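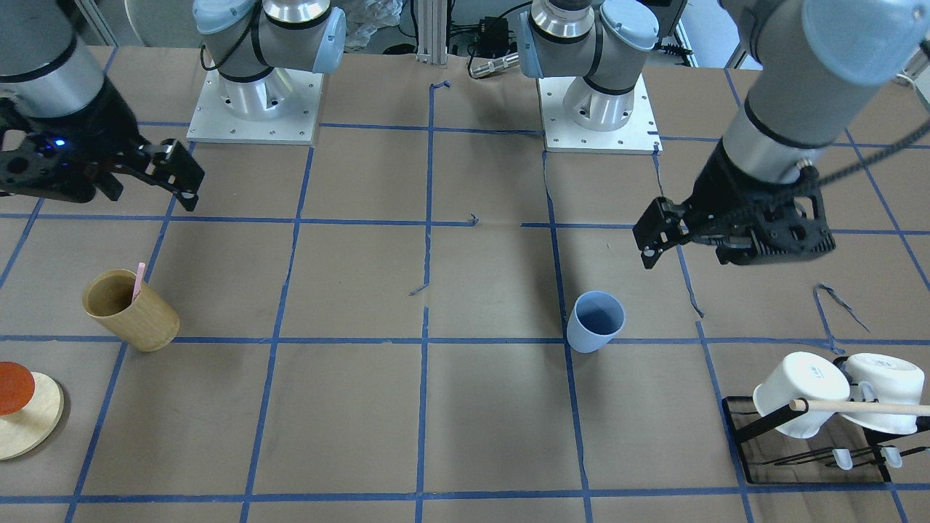 ## 4. Teaching the planner about your table

By now both arms should be powered, homed and talking to Wondley, and you've probably been itching to make something move. We're nearly there! Before the planner will accept a task, though, it wants a cell map, meaning a record of which patch of tabletop is which and which arm is allowed to go there. The first time through takes a good part of a morning. After that you'll only come back to this section when you re-tape or change the paper.

Throughout this guide, "left" and "right" belong to the robot, and the camera looks at the robot from the front. The right arm therefore shows up on the left side of your camera view, and the left arm on the right side. Everybody mixes this up at least once (I still do on a Sunday evening), so please say it out loud before you type an arm name into a config file.

### 4.1 Drawing the cell map

1. Open Wondley and choose **Workspace > New map**. Give it a name you'll recognize in a month. "test2" is not that name.
2. Click **Grab still**. Wait for the preview to stop refreshing.
3. Click each crossing of the blue tape, working along the row nearest the arm bases first and then coming toward you. Place the point in the middle of the crossing, where the two strips overlap.
4. Press **Close cells**. Wondley joins your points with straight lines and shades every closed cell.
5. Look over the shading. The cells don't have to match each other in size, and a slightly crooked one is perfectly fine. A wavy stretch of tape between two crossings won't hurt either – only the crossings are used.
6. Save.

**Note:** Curled ends and torn scraps of tape are a nuisance to the object detector, especially the dark kind against brown paper. If a scrap gets picked up as an object, right-click it in the preview and choose **Ignore region**, or simply peel it off the table and grab a new still. The second way is better, as an ignored region also hides any real object you set down there later.

### 4.2 Assigning cells to arms

1. In the **Reach** tab, select the right arm. Wondley colors the cells it can get to.
2. Do the same for the left arm.
3. Cells reached by both arms appear striped. For each striped cell, pick **Right first**, **Left first** or **Shared**.
4. Set **Handover clearance** to 38 mm. You can go higher, but the arms will spend a lot of time waiting politely for each other.

**Caution:** Don't mark a cell **Shared** until you have run the crossing check in 4.4. Two grippers heading for one cup is an expensive way to learn about locks.

### 4.3 Registering objects and fixtures

Wondley keeps two lists. *Objects* are things the arms may pick up, such as cups, mugs and spoons. *Fixtures* are things the arms must plan around, such as a dish rack.

1. Put your items out on the table, spread over several cells, and grab a fresh still.
2. Accept or correct each proposed outline. With a spoon standing in a cup, the detector usually offers one tall outline for the pair. Use **Split** and draw the boundary at the rim.
3. For open cups, set the **Opening** arrow so it points out of the mouth. A tipped cup needs this most of all, because the default grasp assumes the cup is upright.
4. Mark the rack as a fixture. Then add each hanging mug as an object with the rack as its **Parent**, so the planner pulls the mug clear before it starts turning the wrist.
5. If an item runs off the side of the camera view, Wondley gives it a dashed outline and won't plan a grasp on it. Slide it inward and grab again.

**Note:** Thin wire is hard on the depth estimate. Dewanti Liem, who wrote the fixture code, recommends switching the rack to **Solid box**. You lose the ability to reach through the bars, and you gain a planner that finishes.

### 4.4 The crossing check

1. Clear the loose objects off the table, and keep one hand free for the stop button.
2. Choose **Check > Crossing**, and leave the speed on **Slow**.
3. Wondley plans 2,000 paired moves without touching the motors, then asks permission to run the 2 tightest ones for real.
4. Watch any cables on the arms as they turn. If one pulls taut, press stop, give it more slack, and start again from step 2.
5. If planning gives up on a pair, raise **Plan timeout** to 900 ms and repeat.

**Caution:** A passed check belongs to the map it was run on. Editing even one crossing clears it, and the **Run** button will stay gray until you repeat the whole thing.

Should the check keep failing in the same cell, export the log with **Help > Bundle** and send it to Rochelle Sheehan on the support desk, along with your saved map. Section 5 covers writing your first task.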